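I've been meaning to write about the table for weeks now, and with the clocks gone back and the evenings drawing in there's no excuse left. It came from an office clearance out at Flusville, where a firm was moving to smaller premises and wanted everything gone by 15 December. I paid over 22 pounds for the van and nothing at all for the table, so I can't complain.

It's white, very white, whiter than anything else I own, and the back edge goes in and out in a gentle wave. I wasn't sure about that wave at first. My old table was a plain brown thing from Kaneko that I'd had for 14 years, and you knew where you were with it. But I've grown fond of the curve, and I like having something that isn't a straight line in a room full of them. It also came with round black holes for cables, which I keep meaning to use properly for the lamp. 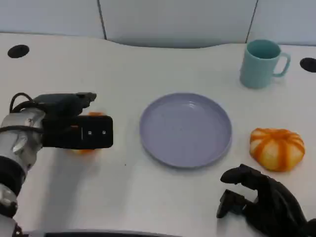 *Blue mug, lilac-grey plate and the stripy pumpkin.*

The pumpkin was a present from Si-woo Bae, who knows I go a bit silly over anything orange at this time of year. Cream with orange stripes down the ribs – it's a cheerful little object and I expect it'll still be out at Christmas. The mug is my favourite for tea, a soft teal blue with a good big handle, and it's outlived three others from the same shelf.

The plate is only plastic, and I'll admit I looked at nicer ones, but it has a raised rim that keeps the toast crumbs in and it weighs next to nothing. Dwight Caron says I ought to get a proper set and stop mixing everything up. Perhaps I will! For now I rather like the colours together, the blue and the lilac and that bit of orange, all on the white.

Next job is a chair. I've seen one I like at Hokero, only it's 329 pounds, so I'm going to sit on the old stool a while longer and think about it.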